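Open evening at Ilitero, 7 November 2019

I'd been meaning to get over to the Ilitero workshop for ages, and when the members put the word out that the arm build was open to visitors, I drove the 19 miles through the rain and got there before the coffee was ready. Ilitero shares its building with a bike repair place called Dodby (follow the smell of chain oil, then take the stairs). The members call their arm project Skeltix, and they have 236 pages of build notes in a binder, which I was allowed to flip through. I got as far as cable routing!
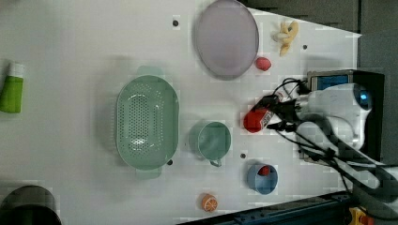
Photo: Ilitero open evening / Skeltix build log

What I really wanted to know was how people with day jobs get an arm to do kitchen chores at all. The answer is slowly, with lots of arguing over the software. They pick one small job, like moving a can from one side to the other, and stay on it for weeks. I found that comforting, having spent most of a summer on a gripper mount in my garage.

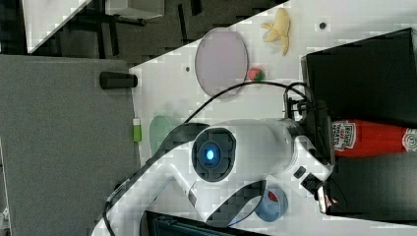 My own arm at home is a much smaller thing, and cabling is where I always come unstuck. I zip-tie everything down tight, then the elbow bends and something pops out. So I spent a long time staring at theirs. One long black cable leaves the arm near the joint and goes up and over in a big loose arch before it drops back to the gripper — way more slack than I would ever dare leave. I went home and cut off 12 zip ties.

We talked budgets too. My garage version has eaten $400 so far, and I'm not done. 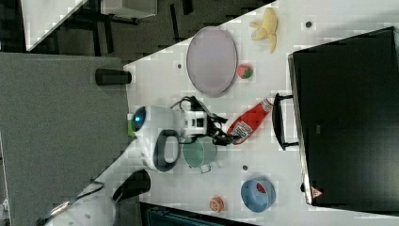
Athumani told me I should quit buying parts for a while and write down every failed grab instead, because after a month the log would show me what to fix first. I said my log would be mostly swear words. Fine, came the reply, just put the time next to them.

I've started the log. The next open evening is in the spring, and I'm bringing my gripper mount along in a shoebox.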